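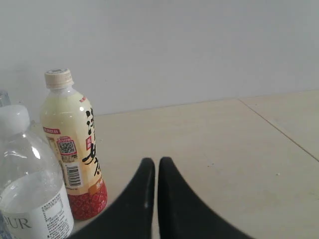 Plastic bottles on a pale tabletop.

Guides > Birds > Sound and song > Learning calls by ear

Print this page | E-mail this page to a friend

Search guides: enter keyword Go

How to learn bird calls by ear

by Áine Rafferty

Most of the birds in a wood or a hedgerow are heard long before they are seen. If you can name a dozen by ear you will record more on a short walk than someone with good binoculars who is relying on sight alone. It takes a season or so of regular practice.

Start with what is outside your door

Pick three birds that you already know well by sight and that live close to your home. Robin, wren and wood pigeon will do for most gardens in Britain and Ireland. Learn these properly before adding more. Go out at the same time each morning for a week, stand still for ten minutes and listen for those birds only. Ignore everything else.

When you hear one you think you know, find the bird. Seeing the beak move fixes the sound in your memory far better than a recording does.

Write the sound down

Use whatever words make sense to you. The notes in field guides are one person's attempt, and yours may be nothing like them. My own notebook has the great tit as a squeaky pump and the greenfinch as a long wheeze. Against each entry put:

- the pitch (high, middle, low) and whether it rises or falls
- how long the phrase lasts
- whether it repeats exactly or changes each time
- where the bird was perched

Hằng Phùng, who leads our early walks, draws a line on the page that goes up and down with the song. This works well for blackbird and willow warbler, less well for anything that chatters.

Songs and calls

A song is usually longer and is used to hold a territory or attract a mate. Calls are short and are used all year, for contact or alarm. Learn the song first and leave the calls until autumn. By September most birds have stopped singing and the robin has the garden largely to itself, so the calls stand out.

Using recordings

Recordings are best used after a walk, to check what you heard. Play 2 similar species one after the other, then swap the order. Blackcap and garden warbler is the pair that causes most trouble, and you should expect to get it wrong for a year or two. Keep sessions to 7 minutes or so. After that everything begins to sound alike.

Do not play recordings outdoors in the breeding season. The bird will take it for a rival and may leave its nest to look for it.

Testing yourself

Ask a friend to play tracks in random order while you write down the names. Bo-ram Ma and I do this through the winter, and we mark the ones we missed for the following session. Once you are getting nearly all of them right, add three more birds and begin again.

In spring, start early. Resident birds are singing by February, and you can learn them before the leaves are out and the summer visitors arrive.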